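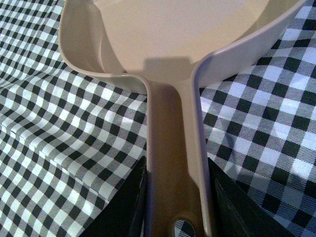

Project Report: Songs from the Prirkano

For our music and community unit, my group wanted to find out how people who work away from home turn what they see into songs. We picked the crew of the Prirkano, a coastal supply ship, and their band, Gemia. I had never listened to a work song all the way through before November, and now I have 14 of them on my phone!

How we did it

Declan Ó Conaill was a deckhand for years before he started writing, and he let us record him on a Saturday while he played through his notebooks. He has 115 songs in there (some are only a verse and a chord or two). Gert Nel plays accordion and mouth organ, and he explained how he fits a tune around words that were never meant to rhyme.

We split the work between us. I typed up lyrics, Calvo edited the sound, and the rest of the group sorted the songs by subject - weather, engines, home, food and people they missed. 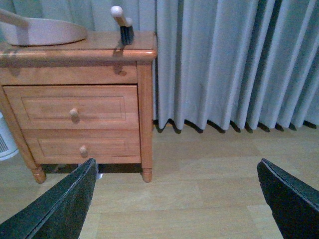

Home was the biggest pile by a long way, which surprised me because I expected storms. My favorite is "Gorkusik," named after a harbor where the ship waited out a week of fog. The chorus is just the name sung over and over, and Declan says he wrote it on watch at four in the morning with no guitar, tapping the rhythm on a rail.

What came of it

We made a short album of our recordings and played it at the school open evening. Gemia pressed 200 copies of their own first record and sold them at the dock, so we copied the idea with a printed lyric booklet. The booklet runs to 900 words, mostly Gert's stories about the tunes.

If I did it again I'd bring a second microphone, as the accordion drowns out the singing on two tracks. I'd also like to ask the engine room crew what they sing, and Gert has already given me a name to start with.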